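3.2 Household packaging and sorting errors at the kitchen table

Figure 2 shows items of the kinds covered by the survey.
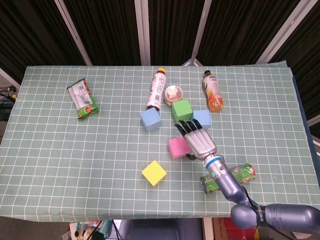
Figure 2. Mixed small packaging on a table: plastic drink bottles, a snack bag, a round food container and a can.

The survey was carried out in Pratdale, where paper, residual waste and light packaging are collected separately. Each household that took part kept a two-week diary of every package it threw away and the bin it went into. The final data set holds 2104 diary entries. Entries with no bin recorded were removed before analysis, as were entries for glass, which Pratdale residents take to street containers and which falls outside the scope of this paper.

Packages were coded by main material, by number of separable parts, and by whether any food or drink was left inside at the time of disposal. The coding sheet was adapted from the one used in the Ivurex pilot, with one change. In the pilot, caps and lids were coded together with the body of the package. We coded them as separate parts, following the argument in Van Wijk that a cap left on a bottle and a cap thrown away alone reach the sorting plant in very different ways. Small loose parts tend to fall through the first screen and are lost with the fines.

Two coders worked on the full set. Disagreements were settled by discussion, and where no agreement was reached the entry was passed to a third coder (Jozef Prins), whose decision was final. Most disagreements concerned flexible packaging. Snack bags were the hardest group, as the diary descriptions seldom allowed a coder to tell a single-layer plastic film from a film with a metal layer. We therefore merged the two into one category, "flexible, unspecified." This merger limits what can be said about film recycling, and we return to the point in Section 5.

Of the 2104 entries, 1750 were placed in the bin that the local guide names as correct. The remaining entries were treated as errors, whatever the household's reason for its choice. Errors were not spread evenly over the package types. Drink bottles were mostly sorted correctly when empty. Bottles with liquid left in them were more often put in residual waste, and several diarists noted that they did not want to pour the contents down the sink. Small food containers showed a similar pattern. Whether the container had been rinsed was a better predictor of the bin chosen than the material it was made of.

Cans gave few errors. Flexible packaging gave the most, in both directions: bags that the guide accepts were put in residual waste, and paper-based wrappers were put in with plastics. The printed recycling marks appear to have had little effect. In the closing interviews, 32 respondents said they had looked for a mark on at least one package during the diary period, and many of them said that the mark was too small to read or was hidden in a fold near the seam.

The distance between the kitchen table and the bins was also recorded, in steps. We had expected errors to rise with distance, as in the Cisover study of apartment buildings, but found no clear relation. One possible explanation is that most homes in our sample are row houses with all bins in or next to the kitchen, so that the range of distances was narrow.

Weights were not collected. For the mass estimates in Section 4 we used standard unit weights per package type, scaled to 1000 packages, and the resulting values should be read as orders of magnitude only. Residues of food and drink are excluded from these estimates.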